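The word list in this folder is the one we use for the Rudach spelling checker. It was started by Magdy El-Sayed and is now kept by I-seul Hong. Please read the part about compound words before you send changes.

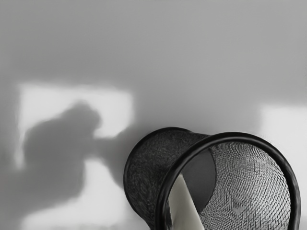
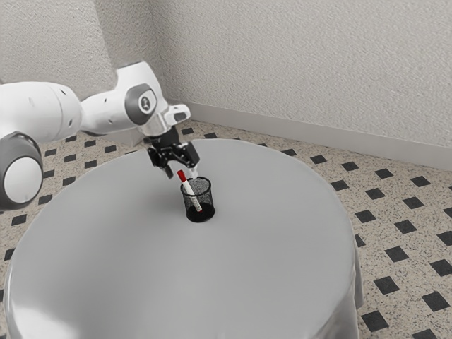
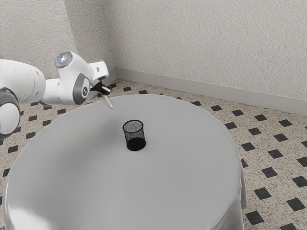 *Three computer renders, all from the same place.*

## What is inside

The list has 1418 entries. Each entry is one line of plain text with five fields, separated by tabs:

| Field | Meaning |
|---|---|
| `word` | the spelling we accept |
| `class` | noun, verb, adjective, adverb or other |
| `forms` | irregular forms, separated by commas |
| `variant` | a second spelling, if there is one |
| `note` | a free remark, may be empty |

The file is sorted by `word`, without regard to capital letters. It is saved as UTF-8 and every line ends with a single line feed. If your editor changes the line endings, the comparison between versions becomes impossible to read, so please check this first.

An entry looks like this:

```
catalog	noun		catalogue	prefer the short form
```

## Where the words come from

Most entries come from the notes that Min-kyu Seok collected while he was correcting manuals at Jirstead. When he met the same mistake again, he wrote it down. Later Angelica Abella added 157 words from gardening and cooking texts, which the older versions did not cover well. She also removed a number of names that had entered the list by accident.

We did not copy from any printed dictionary. If you propose a word, please do not paste a definition from one either. The list has no definitions and does not need them.

## Compound words

This is the part that causes most of the discussion. English writes some compounds as one word, some with a hyphen and some as two words, and the usage moves with time. We follow these rules:

- If the compound is commonly written as one word in American texts, we list it as one word (`doorbell`, `notebook`).
- If the hyphen is used only before a noun, as in "a well-known author", we do not list it.
- Two separate words are never listed as an entry. The checker reads one word at a time, so such an entry has no effect.

Hyun-seo Kwak has asked if `email` and `e-mail` should both be accepted. For the moment only `email` is in `word`, and the other is in `variant`. The checker shows a soft warning for a variant and does not mark it as an error.

## Known problems

- Six verbs still have an empty `forms` field, although they are irregular. They are marked `todo` in the note.
- The word class "other" is too wide. It holds prepositions, conjunctions and a few things I could not decide on.
- Plurals of words ending in `-o` are not consistent. `potatoes` is correct in the list, but `mangos` and `mangoes` are both given as the main form.
- The list is not suitable for British texts. Brola has a separate list for this purpose, with a different order of fields, and the two cannot be merged directly.

## How to propose a change

1. Search the file for the word, also in the `variant` field.
2. Add your line in the correct alphabetical place.
3. Write in the change message where you met the word. One sentence is enough.

Please send no more than 20 words in one change. Longer ones are difficult to review, and I-seul reads them in the evening after work. Changes that arrive before the end of April will go in the next version, under the working name Myung.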